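From: Pierina Cocco
To: Somham swap list
Date: 2020-06-29
Subject: Re: clothes swap, drop-off and sizes

Kadir Eren wrote:
> Are we still taking kids stuff? And do things need to be
> washed first or does Gramlow do that? I've got 14 bags in
> the hall and my wife wants them gone.

Yes to kids stuff. Yes please wash at home - Gramlow quit doing laundry for us last year, too many loads. No socks, no underwear, no pillows. 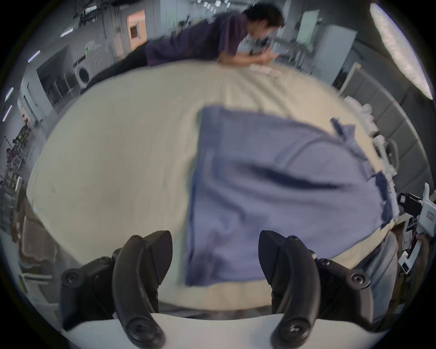

Drop-off is the side door on Sönmez Street, mornings only. Ring twice, the bell sticks. Kadir, with 14 bags pls come early and bring somebody to carry. Tie them shut and write the size on the outside, marker is fine. Last time we had 207 bags and half had no size on them, took forever.

Torn or stained things go in a seperate bag marked RAGS. Duygu takes those.

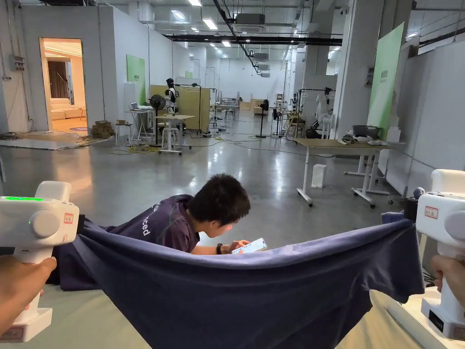 Adult sizes - we're short on XL and up, mens especially. Plenty of small. Winter coats hold on to til August if you have the room, we dont have the racks yet. Cletus is asking his cousin about racks.

Still need two people for the sign-in table. Write me direct, not the whole list.

Gotta run,
Pierina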